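Chez Skindo, la vaisselle dépareillée sort du placard en avril et n'y retourne qu'à la fin de la saison. Le principe retenu par Salamatu Adeleke pour l'office du jardin d'hiver : un seul plan de travail pour les assiettes et pour le rempotage, avec deux jeux d'accessoires.

## Le plan

Marbre brun-rouge à veines blanches, scellé avec un hydrofuge. Le marbre craint les acides ; le vinaigre et les détartrants sont exclus. Nettoyage au savon neutre, rinçage, puis essuyage immédiat au chiffon.

## Le panier

Un bac ajouré en plastique convient mieux qu'un égouttoir à fils pour les formats mixtes. Les plats ovales se calent de biais contre le bord, les assiettes creuses se posent à plat. Siham Shehata, qui a établi l'inventaire (référence 1521), limite la charge à 18 pièces par service. La truelle et le grattoir à manche de bois restent hors du panier. 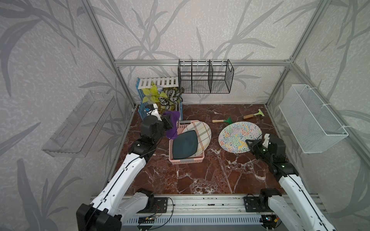
## Les plantes

Feuillages vert-jaune et rayés, en pot, devant une claustra bleue et blanche. Arrosage par le dessous, 2 fois par mois en hiver. Les soucoupes se vident avant la mise en place de la vaisselle.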